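Lab Skills Handout 4: Looking After Your Tip Racks
Notes for the Khokhar teaching lab, first-year group

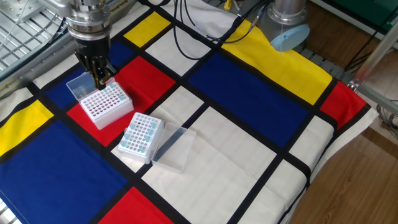 Berwyn Prydderch wrote to me after the last session asking whether a half-used rack has to be finished before you start a fresh one. Good question, and the answer is yes please, unless the tips need to be sterile!

I'm fussy about racks, I admit it. Once the tips are scattered all over the grid you waste time hunting for the next one, and with a multichannel you're properly stuck (it wants a full row, no gaps). So take your tips from one corner and work along the row. If you inherit a messy rack, move the tips together into one rack before you begin, gloves on, holding them by the wide end.

Lids next. Ours come in two sorts, the hinged ones and the ones that lift right off. A hinged lid can stay up while you're working at that rack, but shut it when you walk away. A loose lid goes down beside its own rack, somewhere your sleeve won't catch it.

Empty racks go on the Hotari shelf for refilling. A full one of ours takes 90 tips plus a spare row left free for the awkward moments, so please don't cram that last row.

For next time: read the Priltetti sheet on volumes and bring 20 minutes' worth of patience, we'll be doing dilutions.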